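Re: [brickswap] Sorting before the February swap
From: Fulvio Valentini
To: the brickswap list

Guido Mancuso wrote:
> We inherited over 700 toy bricks from the De Luca cousins, all in one
> big Driltex sack, and my two want them sorted before the swap.
> Do you all go by color or by size? And what do you keep them in?
> I bought one of those Rikus drawer towers and I already regret it.
> The drawers stick and the kids just dump everything on top.
> Guido

Hi Guido, and hello to everybody else I haven't written to since the fall (sorry, it's been a busy stretch over here!).

First of all, congratulations on the sack. Ours came from my sister's attic and when we finally went through it all there were 936 pieces, plus a lot of hair clips and one very old cough drop, so I do know what you're looking at. My advice is to go by color with kids that age and leave size for later, if ever. They can see color from across the room, and they'll put a brick back where it belongs without asking you. Mine started on sizes once and we had an argument that lasted until supper.

The other thing that helped us was working with only a little bit at a time. I put a handful on the table with the bins close by, and the rest of the sack stays on the floor behind my chair.

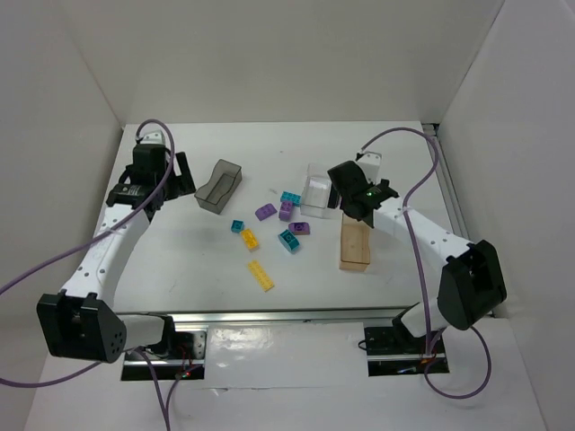

A small batch of bricks on the white table, three colors, with the bins.

As for what to keep them in, I'd go with plain plastic boxes you can see through, or at least partly see through. I know the Rikus tower looks nice in a corner, but with a clear box the kids don't have to open anything to find out what's inside, and you can carry the whole thing to the rug and back. I'd try for 60 minutes at the most, with a snack in there somewhere, and then quit even if you're on a roll.

I'm bringing two boxes to the Flalunness swap, mostly doubles, and you're welcome to dig through them before the doors open if you want to come by at nine and help me with the tables. Could you bring the Driltex sack if it's empty by then? I've been wanting one that size for the wooden train track.

Love to the family,
Fulvio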